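Tallbridge, 5 September 2022 - A free evening course on quantum physics for people with no science background starts this month at the Wellolwood library annex. The course runs for seven weeks and covers superposition, measurement and entanglement, with no math past high school algebra.

Liette Bergeron, who taught physics in Mangubat until January, will give most of the lectures. Arnar Thygesen takes the two sessions on the history of the field, starting with the blackbody problem and Planck's constant.

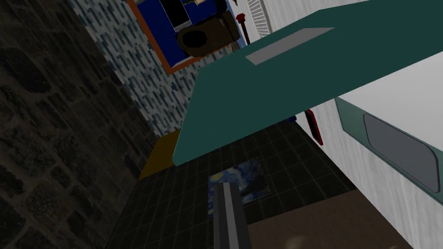

Bergeron said she wants to spend the first evening on the double-slit experiment and leave the famous thought experiments for later. "People come in with the cat already in their heads," she said. "I'd like them to see the interference pattern first, and then we can argue about what it means."

Sign-up opened last week, and nearly 96 places have been taken. Late applicants will go on a waiting list. Lectures begin at 7 p.m. and the doors on Jivholm Street open half an hour earlier.

## Topics

- Light as waves and as particles
- The uncertainty principle, and what it doesn't say
- Spin and the Stern-Gerlach experiment
- Entangled pairs and Bell's inequality

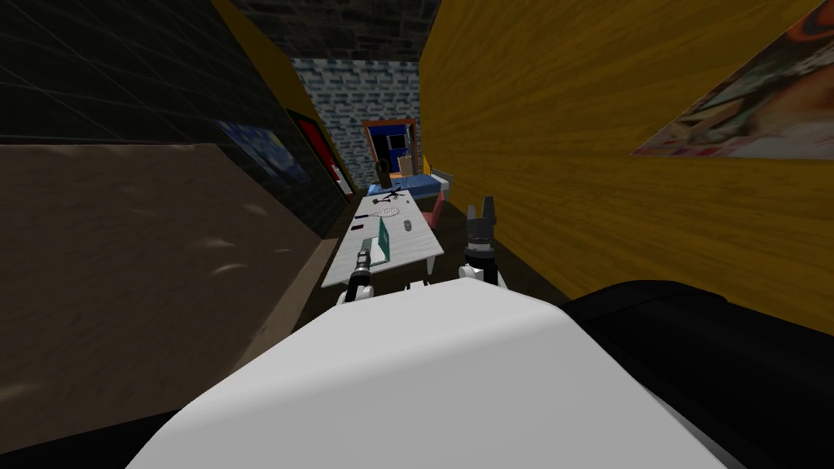
## Reading

There is no set textbook. Natália Říha has put together a packet of short readings, which can be picked up at the first lecture. A few pages on probability are included for anyone who wants to brush up beforehand. The packet also has a glossary - Říha asks readers to report any mistakes in it.

Thygesen's two sessions have a separate reading list, mostly letters and conference talks from the 1920s in translation.

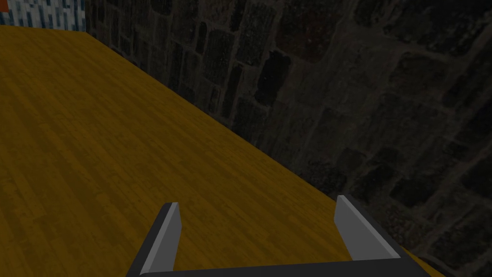 **Do I have to attend every lecture?**

Each lecture can be followed without the others, except the one on Bell's inequality. That one builds on the evening about spin, so plan to attend both.

Notes will be posted after each session. Recordings are still under discussion.

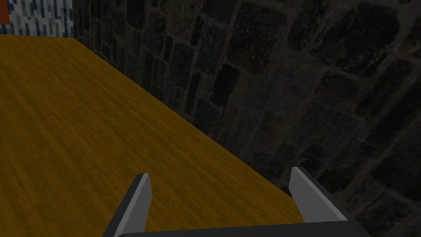
*Tallbridge Physics Outreach Team*

Questions about sign-up go to Gervasio Toledo at the annex desk, extension 1194. Anyone who has a place and can't use it should call before the first lecture so it can go to the waiting list.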